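Sorting small packaging: the questions I get asked most

Last updated: July 2020

I sell spare parts and odds and ends from a unit in Varnley, and everything I buy in turns up wrapped in something. Plastic bags, folded sheets, sticky labels, little packets inside bigger packets. A while back I wrote a short piece on how I sort it all into bins and I've been answering emails about it ever since, so I've put the answers in one place. If you've written to me and not had a reply, sorry! It's probably in here.

Why bother sorting it at all? Can't it go in one sack?

It can, and for years mine did. Then I had to go through a full sack by hand looking for a packet of washers that had gone in with the rubbish. It took me most of an afternoon and I found the washers right at the bottom, still sealed. Now nothing goes anywhere until it's been looked at, and the sorting is really just a way of making myself look.

The other thing is reuse. A decent clear bag will go out again with an order in it, and I send out 400 orders in a busy month, so that's a lot of bags I don't have to buy.

How many bins do you use?

Three, side by side, all the same blue plastic sort with no lids. One for plastic, one for paper, and one for things that still have something in them or that I can't make my mind up about. I tried it with two and the undecided pile ended up on the floor. I tried it with seven as well (7! I'd been reading things online) and spent more time choosing a bin than filling it.

What counts as plastic?

Bags, mostly. The thin see-through ones, the cloudy ones, the ones with printing up the side. I give each one a shake and a squeeze before it goes in, and I run my fingers into the bottom corners, which is where small screws like to hide. If it's got a zip strip I check that too. 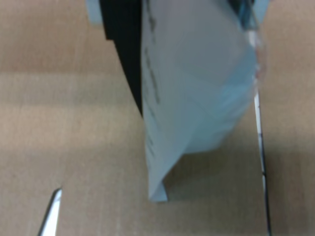

Crinkly wrap of the crisp packet type is a different matter and round here it goes in general waste. Your council may well be kinder than mine, so have a look at what they'll take before you copy me.

Do you flatten the bags first?

I used to. I'd smooth every one out on the bench and stack them like napkins, and it was very soothing and a complete waste of an evening. These days only the ones I mean to reuse get flattened and the rest go in as they come. They spring about a bit, so when the bin looks full I push it down with my forearm and it's suddenly half full again.

What about bags with writing on?

If it's only a warning or a size, I'll reuse it. If it's got somebody else's part number on, I don't, as I once posted a hinge in a bag that said it was a tap fitting and got a very confused message from the customer. You can cover the writing with a label of your own, but then you've got a bag with two labels on it that can't be recycled as anything much.

What do you do with the label sheets?

Keep them until the stock's on the shelf, then put them in the paper bin. That's the short answer. The long answer is that I've been caught out by throwing them away too soon, more than once. The article number on the sheet is the only thing that tells you which version you've got when two parts look the same, and by the time you notice you need it, it's under everything else.

I write the number on the shelf ticket before I let go of the sheet. If it's a thing I'll be ordering again I copy it into my notebook too, the whole number, including any bits that look pointless. The pointless bits are always the bits they ask for on the phone.

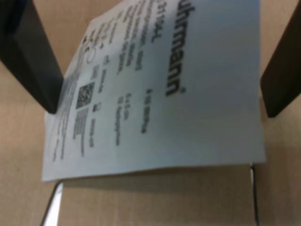
Sheets in four or five languages are a nuisance because the one line you want is always in the smallest print. I've got a magnifier on a stand from Beris that I moan about for being wobbly, but I'd miss it if it went.

Is shiny paper still paper?

Sometimes! I do the tear test. If it tears with a furry edge it's paper, and if it stretches or won't tear at all there's plastic in it. Some of the tougher labels feel exactly like paper and then you can't rip them for love nor money. Those go in the undecided bin and I deal with them at the end, when I'm in a firmer mood.

Backing sheets from stickers have a slippery coat on them. Mine go in general waste, and the same goes for any label with a lot of glue still on it, which will otherwise pick up everything it touches.

What about silica gel sachets and other little packets?

Don't put them in with the paper, even though they're papery on the outside. I keep the ones that look sound in a jar with a tight lid and drop one in with anything that might rust. Split ones get thrown out. Keep them away from pets and small children, obviously.

Packets that rattle always go in the undecided bin and get opened before the end of the day. I've had spare keys, fuses and a perfectly good set of fixings that weren't on the delivery note.

What do you put on the table?

Cardboard. A big flattened piece, the biggest you can get. Small parts don't skid off it the way they do on metal, it's kinder to the elbows, and when it gets tatty you swap it for another. Mine usually come off Brendier crates, which have lovely large sides, though any big carton will do.

If your bench is a slatted one like mine, cardboard isn't optional in my view. Anything smaller than a matchbox will find a gap.

Should the bins be in front of you or behind?

Towards the back of the table, with clear space between you and them. I do my opening and checking in that clear space, one thing at a time, and then reach over. When I had the bins close up against me I'd drop things in without thinking, and that takes us back to the washers.
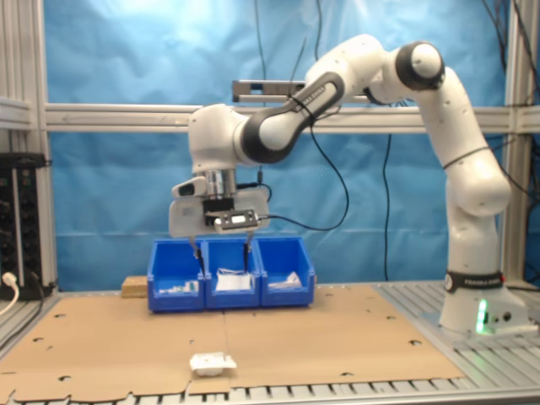

Left to right doesn't matter much so long as you never change it. I did swap two of mine round last year and was still getting it wrong weeks later. If more than one of you is sorting, put a bit of tape on each with the name in thick pen.

Do the bins have to be blue?

No, mine were simply what Lam had on the shelf when I went in. I will say that a strong colour is a help, as most packaging is white or clear and it shows up nicely. I had white tubs to begin with and kept tipping them out thinking they were empty, or leaving a bag behind thinking they were.

How often do you empty them?

Plastic and paper when they're full. The undecided one every day before I lock up, no matter how little is in it. It's the only rule I'm strict with myself about.

Is it worth doing if I only get a few parcels a week?

You could manage with a couple of carrier bags on a door handle. I'd still have somewhere separate for the things you haven't checked, even if it's only an old ice cream tub on the side.

Can I have your spare bags?

People do ask, and yes, if you're near Varnley and you're collecting an order anyway. Tell me what size you're after and I'll put a bundle by. I can't post them, the postage costs more than new ones would - I did work it out once for a lady who wanted two dozen and we both had a laugh about it.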